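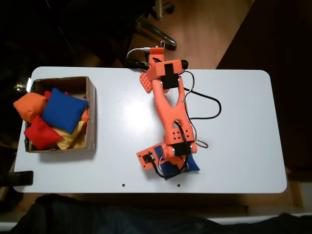
Sixty days, Tomoyo Nagano had said, was not long enough to know whether you wanted a thing like that in the house, and the people at Vendusent ought to make it ninety and be done with it.

Margaret thought sixty was generous. She had once been given a fortnight to decide about a mattress. She propped the telephone against the teapot, put it on loudspeaker so that her hands were free, and read out the card again, the part that said the Prisusik arm was supplied as a kit, that no glue was needed, and that it could be returned within sixty days if it failed to give satisfaction.

"Satisfaction at what, though?" said Tomoyo's voice, rather tinny among the cups.

That was the trouble, and Margaret had been turning it over since breakfast. The leaflet showed a smiling man with his sleeves rolled up and was very vague about what he was smiling at. She had paid 676 pounds, a good deal of it left over from the sale of the piano, and for that she had an orange arm with a wrist and an elbow and more black wire than she would have thought one arm could want. It had gone together over two long evenings with the wireless on, and only one screw had ever been lost, and that had come up later in the carpet sweeper.

And then, for want of anything grander, she had given it the beanbags. They had belonged to the infants' school at Gurdale, where she had taught for most of her life, and generations of children had thrown them at hoops and at each other. The idea was that the arm would take a beanbag off the table and put it in the box. You moved it through the business yourself, with the little handset, as many times as you had patience for, and afterwards it was meant to have a go on its own.

"And does it?" said Tomoyo.

"It does and it doesn't," said Margaret. "It's very fond of the blue ones. The yellow it treats as if it had been rude."

She had written to Vendusent about the yellow. A person called Kinoshita had written back, such a nice letter, two whole pages, asking about her lamp and which way the window faced, and suggesting she try in the afternoon with the curtains half drawn. So now she sat down to it at three o'clock every day with a biscuit, as she used to sit down with the slow readers, and she found she used the same voice for it too. Nearly, she would say. Have another look. Nearly.

"You'll never send it back," said Tomoyo. "I can hear it from here."

"I might," said Margaret. "I've kept the packing."

There was a pause, and a good deal of whirring, and the small soft sound of something full of beans landing on cardboard.

"Was that it?" said Tomoyo. "Margaret? Which one was that?"

But Margaret had got up to see to the curtains, and was telling it, over her shoulder, that they would just do that once more before tea.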